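共同工房ハレトフ 卓上アーム製作 進捗報告（3月分）
提出日:2020年4月8日
提出先:ブリルポート地域ものづくり助成 担当窓口
事業名:バイドゥー(食器の重ね置きを行う小型アームの製作)

1. 今期の概要
3月は、アーム本体の組み直しと、つかむ対象物の見直しを行いました。前回の報告で課題に挙げた肘関節のがたつきは、軸受けを入れ替えて解消しています。制御基板は変更していません。ソフトウェアは、器の縁の位置を推定する部分を書き直している途中です。全体の日程は当初計画より2週間遅れています。

2. 本体
肩と肘の減速機をロリヴェン製の組立キットのものに統一しました。当初は手持ちの部品を混ぜて使っていましたが、遊びの大きさが関節ごとに違い、調整のたびに設定値を書き換える必要がありました。統一後は同じ設定で両関節を動かせています。可搬重量の目標は300グラムのまま据え置きます。前腕の板材は一度割れたため、木目の向きを変えて切り直しました。配線は手首の手前で一度束ね、回転の余裕を取っています。

3. 対象物と作業台
対象物は赤系の器を大小で使っています。大きいほうは艶が強く、胴が丸く張り出して高台に向かって細くなる形です。小さいほうは桃色がかった赤で、縁がわずかに開いています。作業台の天板は明るい色で、窓からの光を強く返します。

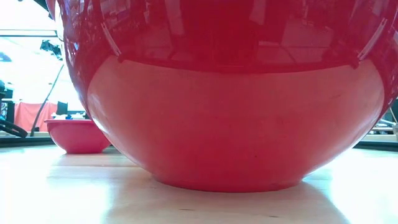
写真:共同工房ハレトフ

大きい器の胴には、上側に部屋の様子が暗く映り、下側には明るい天板が映ります。二つの境目が横に長く伸びるため、画像処理がこれを器の縁と取り違えることがあります。3月の試行で記録した失敗のうち、14件がこの取り違えによるものでした。小さい器では同じ失敗は記録されていません。

対策として次の二つを比べています。
・窓側に薄い布を張り、光を和らげる
・縁の候補を高さで絞り、胴の途中にある線を除外する
布は手軽ですが、時間帯によって効き方が変わります。高さで絞る方法は器ごとに寸法の登録が要ります。当面は後者を主とし、布は補助として残す考えです。

4. 把持の試行
指先にはシリコーンの薄板を貼っています。縁を上から挟む動作は、小さい器では安定してきました。大きい器では、閉じる途中で器がわずかに回ることがあり、指の間隔と閉じる速さを調整中です。高台側から支える案も検討しましたが、天板との隙間に指が入らず、見送りました。重ね置きの動作は、位置を手で教えた場合に限って通しで実行できる段階です。縁の推定と組み合わせた試行は4月に始めます。
停止ボタンは台の手前に移しました。動作中に手を入れる場合は電源を切る決まりとし、工房の掲示にも加えました。

5. 支出
今期の支出は減速機、軸受け、シリコーン板、板材です。減速機の送料が見積もりを400円上回りましたが、板材に工房の端材を使った分で収まっています。費目間の流用はありません。領収書の写しは別便で送付します。

6. 4月の予定
・縁の推定処理を書き終え、同じ器で再度試行する
・指先の間隔を変えた部品を削り出し、大きい器で比較する
・手首の配線に保護チューブをかぶせる
・組立手順書の初稿を作る
手順書は他の工房でも使えるように、使用工具の一覧と関節ごとの調整値を付けます。

7. ご相談したい点
遅れの分について、中間公開の時期を同じ期間だけ後ろにずらすことをご了承いただけないでしょうか。最終報告の期日に変更はありません。可否を次回のご連絡の際にお知らせください。

共同工房ハレトフ 製作班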